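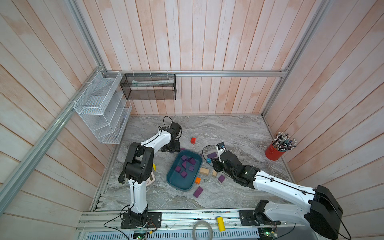
Section 5: Setting up the drip timer

Okay, you've got the Resari timer out of its bag and the tap's off. I do mine at the kitchen bench first, because hunting for a dropped washer in the mulch is no fun at all (ask me how I know!).

1. Pop the battery cover off the back and put in two AAs. The screen should flash 1393. That's just the firmware number, so ignore it.

2. Hold SET until the clock blinks, then turn the dial to the right time. It doesn't know about daylight saving, sorry.

3. Press the rubber washer into the inlet, flat side up, and screw the timer onto the tap by hand. Please leave the pliers in the shed.

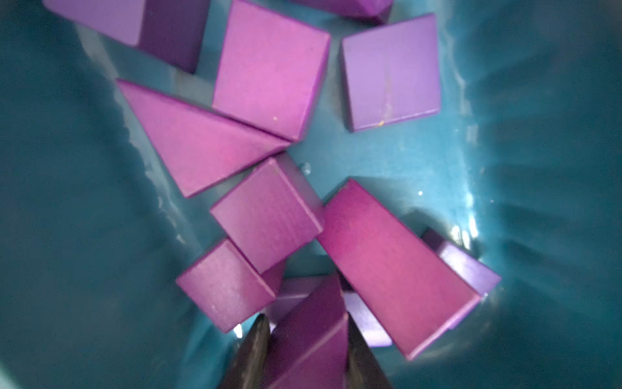
4. Clip the Grindov pressure reducer underneath, arrow pointing down towards the hose. I had mine upside down for most of December and blamed the tomatoes.

5. Choose a program. I run P2, which gives the veggie patch 40 minutes at dawn, and Rosemarie Diekmann down the road swears by two shorter goes for her pots.

Note: if you're on tank water, add the mesh filter before the reducer and rinse it whenever the flow drops off. 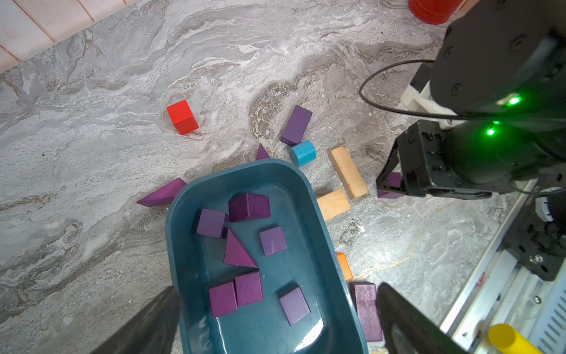
6. Turn the tap on slowly and press MANUAL. You'll hear a click, then water at the far dripper after a minute or so. If it's still dribbling at the tap, back it off and reseat the washer.

Caution: don't leave the timer on the tap through a frost. The valve body cracks, and the replacement (part 114) takes ages to arrive.

Winter storage is in Section 6.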